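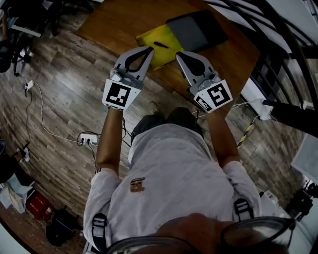 6. Setting Up Marker Tracking in Prullis

6 min read

Prullis works out where each hand-held gripper is by looking for the square codes on its marker cube. It is quite good at this, provided you tell it which cube is which. If you skip that part it will guess, with total confidence, and your recordings will feature a left hand that does everything the right hand did.

Before you start, you need a finished camera calibration (Section 5) and both grippers on the table, fingers open.

6.1 Register the cubes

1. Start Prullis and open Tracking > Markers. The list should be blank. If it isn't, press Clear All. Old entries do not expire and do not apologize.
2. Hold the left gripper in view and press Add Cube. Turn it slowly until every printed face in the list has a green dot.
3. Name the cube "left". Prullis will accept any name you like, including "gripper2_final_new", but the export tool in Section 9 only understands "left" and "right".
4. Repeat for the right gripper.
5. Press Save. The window stays open and looks exactly as it did before. It has saved.

Note: A cube can be tracked from a single face. Two faces give a steadier angle, and the pose jitter drops visibly on the graph when the second one comes into view.

6.2 Set the finger offset

The tracker reports the position of the cube. Your policy wants the position of the fingertips, which are somewhere else. The offset closes that gap.

1. Go to Tracking > Offsets and pick a gripper profile. The Nitus and Brokell profiles ship with the software. For anything else, choose Custom and measure from the center of the cube to the tips.
2. Close the fingers and touch the tips to one corner of the calibration sheet.
3. Press Pivot, then rock the gripper gently for 4 seconds while keeping the tips in place.
4. Read the residual. Under 3 mm is fine. At 27 mm you have almost certainly picked the wrong profile, and rocking it harder will not help.

Caution: Do not edit offsets.yaml by hand while Prullis is open. The program rewrites the file when it quits and does not ask whose version was better.

6.3 Check both hands together

1. Put something flat on the table. A folder or a notebook will do.
2. Start the live view and bring both grippers in from the near side, one on each side of the object.
3. Open and close each gripper. The matching model on screen should follow. If the other one moves, return to 6.1, step 3.
4. Lean in the way you would when working. Watch for the status bar turning orange, meaning a cube has dropped out of sight behind an arm or a head.
5. Record a short take and open it in the Cruickshank viewer. Gaps show up as gray bars along the timeline.

Note: Short gaps are filled in by the smoother. Anything longer than 830 ms is left blank on purpose. An earlier release filled those too, and produced some beautiful motion that no arm has ever made.

6.4 If tracking is poor

Cube flickers on and off: lower the exposure first, then check for glare on the printed faces.

Pose flips over for one or two samples: turn on Reject Mirror Pose. It is off by default, for reasons the changelog does not go into.

Both cubes show as "left": see 6.1, step 3, again.

When both status lights have stayed green through a full take, go on to Section 7, Time Sync.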